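Istport 白色办公桌,大台面款,带嵌入式走线槽

现货,Thampi 仓发,周三下午统一出一批,赶时间的先跟客服打招呼。

**先说重点**

- 台面哑光白,不反光,开顶灯看纸不刺眼
- 后沿中间偏左有一道浅弧形缺口,粗一点的线从那儿下去
- 走线槽是长条的,银灰边框,里面灰色,横着嵌在台面里
- 桌子靠墙放、靠隔板放都行
- 板子四角包了护角发货,拆的时候别拿刀直接划,划了不退

老客户问最多的:台面到底有多大。够大。电脑一台,文件摊开,旁边再放打孔器、笔筒,胳膊还有地方搁。尺寸图找客服要,页面上那张旧的已经撤了,数子写错过一次,不好意思。

**规格(简)**

| 项目 | 内容 |
|---|---|
| 型号 | Sterneo 1852 |
| 颜色 | 白,哑光 |
| 走线 | 嵌入式长槽 + 后沿弧形缺口 |
| 质保 | 5 年,桌架和台面都算 |
| 安装 | 两个人装,工具随箱 |
| 起订 | 零售 1 张起,公司采购 4 张起有价 |

桌架颜色两种,白和浅灰,下单备注。不备注默认白。

**走线槽怎么用**

插线板放桌底托架上,充电线从槽里穿上来,多余的塞回去。槽里别倒水,别当烟灰缸用,真有人这么干过。清灰用小刷子或者吸尘器扁嘴,一个月弄一回差不多。湿布擦槽可以,拧干。

弧形缺口那边走显示器的线比较顺,电源头大的也过得去。桌子贴墙太紧的话线会折,留一指宽。

**台面保养**

白桌子大家都怕脏。圆珠笔印当天擦,酒精棉片就行。马克笔久了会留印子,这个没办法。热杯子垫个垫子。钢丝球不要用,千万不要用,哑光面会磨亮,一块一块的很难看。胶带残胶用热毛巾敷一下再推,别拿尺子刮。

出厂前台面做过 1000 次往复擦拭,湿布干布各一半,面上没见发亮。报告在 Weidong Xiong 那边,采购要盖章版的找他。

**配件(另购)**

1. 桌底托架,放插线板的,螺丝四颗,孔位已经打好
2. 后挡板,米色或灰色,米色这批七月才补货
3. 走线槽毛刷条,挡灰,自己裁
4. 抽屉柜,Prerkis 那款能塞进去,高度对得上,别家的自己量好再买

抽屉柜和桌子一起下单合并运费。分开下单的合并不了,系统不认。

**实拍:纸、打孔器、圆筒放上去大概是什么样** 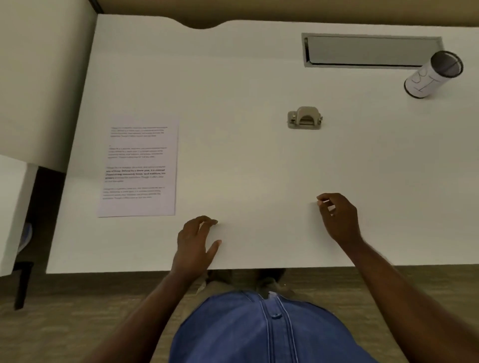 *图:Dinesh Reddy / Istport 产品组。转载请注明。*

左边放一张打印纸,中间一个小的金属打孔器,桌面还剩很多。走线槽在右后方,旁边那个白色圆筒黑口的不随桌子卖,别再问链接了。颜色以实物为准,各家屏幕不一样,米色那块后板也是,有的手机看着偏黄。

经常装订文件的建议把打孔器放中间靠后,手往前一伸就够着,纸从左边过来。右手边留给走线槽,线别压在纸底下。

**装的时候注意**

- 台面正面朝下放在纸箱或毯子上,先装架子
- 螺丝先都带上,别一颗拧死再拧下一颗
- 走线槽在后侧,装反了坐下才发现的每个月都有
- 翻过来要两个人抬,抬架子,不要抬槽的边框
- 调脚垫,地不平的拧到不晃为止

装不上拍照发客服,拍清楚孔位。Ilango Amin 白天在线,晚上的留言第二天回。

**发货和退换**

大件物流,送到楼下,上楼看当地网点收不收费。签收前先看四个角,磕了当场拍照,签完字再说的比较难处里。没装过的可以退,装过的只换有问题的那块。公司采购走对公,报价单联系 Gopinath Kurup,写清数量、桌架颜色、要不要后挡板。累计已经发了超过 1000 张,老批次的台面也能单独补,把桌底标签拍过来就行。

米色后挡板要预留的,备注里写"等米色",到货一起发。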